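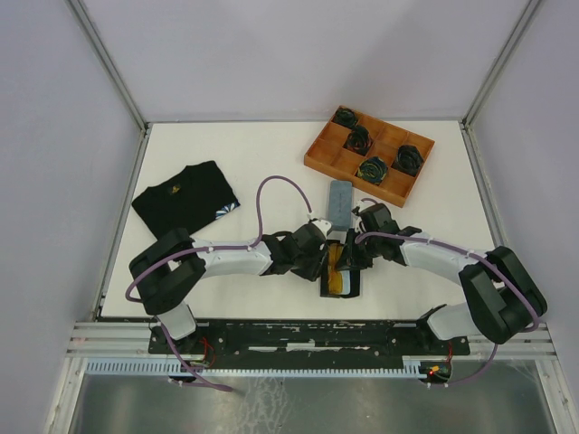 May 20, 2021

Adhesive trial, Vonora vs. Mirel, continued.

Opened the second tub of Vonora this morning. The label says full strength in 20 minutes. I don't believe it, and after today I believe it less. Glued up a fresh set of beech lap joints, same clamp pressure as before, and pulled the first pair at 20 minutes on the dot. It came apart by hand. Glue line still tacky in the middle, skinned over at the edges. At 90 minutes the joint held until the wood tore, so the glue is fine. The number on the tub is what I have a problem with.

Mirel makes no such claim and says overnight. Pulled two of those at 90 minutes as well, out of curiosity. One held, one slid. The one that slid had a visible starved patch, so my fault, probably. Not counting it either way.

Politis sent over their own test sheet, very handsome, showing Vonora ahead of everything. No mention of humidity, no mention of species, and the bar chart starts at 100 instead of zero. Asked for the raw numbers. Got the brochure again.

Moisture meter: the pin type and the Skurketti pad type still disagree by 2 points on the same board. Everyone here trusts the Skurketti one — it has the nicer display, as far as I can tell. Until somebody oven-dries an offcut and weighs it, please write down which meter you used. Last week's entries don't say, and I can't use them.

Also, the claim going around that warming the glue helps. Maybe. The one warm batch was spread by a different person on a different day with a different brush. Would like to see it done properly before we buy a heater.

To do:
Rerun Mirel at 90 minutes, even spread this time
Oven-dry offcuts, both boards
Clamp pads are crusted again, scrape them
Don't reorder Vonora yet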